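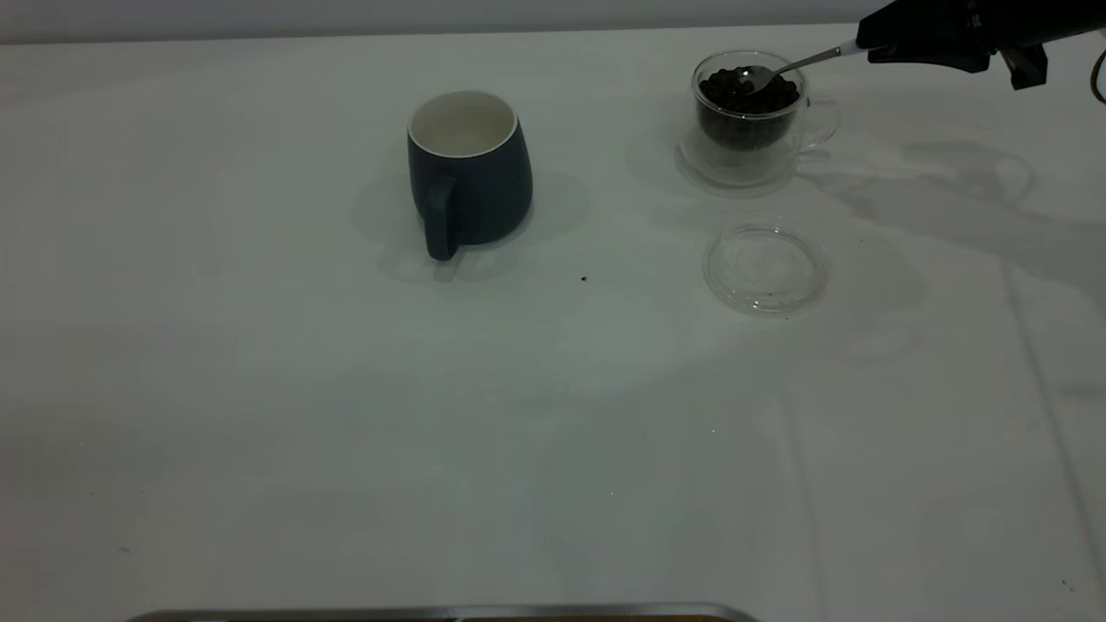

Figure 4. Spoon task, side camera. The gripper holds the end of the spoon handle with the bowl in the coffee beans; the glass lid lies in front of the cup and the blue mug stands to the left.

4.2 Spoon task

The second task compares the two finger sets on a thin, smooth handle. The arm has to take the spoon, lift a load of beans from the glass cup and empty it into the mug (Figure 4). We ran it with the stock Segers fingers and with the longer Jaltska fingers, on the same arm and with the same controller gains. Each finger set got 220 trials, for a total of 440. Closing force was fixed for the whole series.

A trial counted as a success if beans reached the mug and the spoon was still in the grip at the end. Spilled beans were logged separately and did not fail a trial. The operator put the cup and mug back by hand between trials, using marks on the side camera view.

The Segers fingers failed 72 times and the Jaltska fingers 31 times. Most failures with the Segers set came from the handle turning between the fingers as the bowl left the beans. The spoon stayed in the grip but the load rolled off to one side. With the Jaltska set this was less common, and the typical failure was a contact between the fingertip and the rim of the cup on the way in.

Clear glass was a problem for the depth camera. The Lokell unit returned few valid points on the cup wall and almost none on the lid, so the cup pose was taken from the beans instead – this worked as long as the cup was well filled. We refilled it whenever the level dropped below the handle. Lid placement is treated in Section 4.3.

The trials were run by one operator, Roos Dijkstra, in June. We did not test other spoons, and the difference between the finger sets may be smaller on a handle with a flat grip area.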